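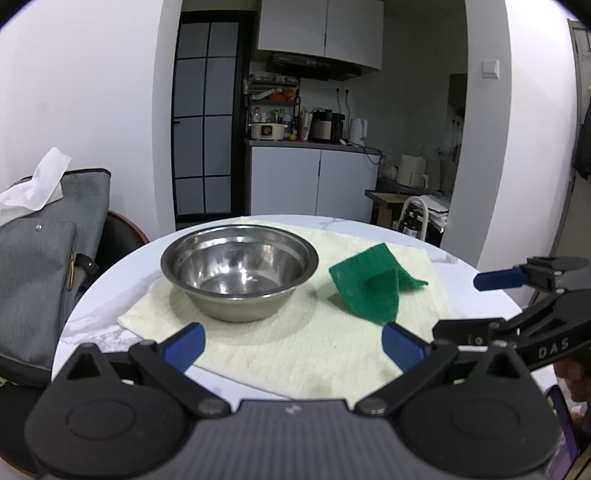

Baking / Sourdough

3 min read

OK, rye thread! I have been baking the same dark rye every week since December and I have so much to say about it, so mute me now if bread is not your thing.

1/ The recipe started as one my aunt brought back from Sirkov, handwritten, with no oven temperature at all. It just says "hot." I settled on 460 to start, then down to 400 after the first 15 minutes. Fahrenheit, before anyone panics.

2/ Flour. I get mine from the Lamden mill and the whole rye is so good! It smells like hay and a little like malt. It's thirstier than the supermarket stuff though - my first loaf with it was a brick you could have propped a door with.

3/ Rye does not knead like wheat. You stir it, it sticks to everything you own, you scrape it into the tin with a wet spatula. If it feels like mortar you're there.

4/ A bowl and a cloth are most of the gear. I did cave and buy a Fola loaf tin, the long one with the lid, and I love it more than is reasonable.

5/ My starter lives in the fridge and gets fed the night before. Equal weights rye and water, lump of old starter, bed. By breakfast it's domed and full of holes and smells like green apples (best part of the whole week).

6/ Inside temp: I pull it at 204. The first few I took out sooner were gummy right through the middle, and yes, I ate them anyway, toasted.

7/ Then you WAIT. A full day, wrapped up. I know. The crumb sets and the sour comes forward and it slices thin without gluing itself to the knife.

8/ Toppings so far: butter and radish, smoked fish, and the plum jam from the Wanyama stall at the market, which on rye with cold butter - wow.

9/ Next up is caraway, plus a version with old bread soaked and mashed back into the dough. Has anyone tried that? How much do you put in? Tell me everything!

Posted April 2, 2019

© Rye Notes | Contact | Back to top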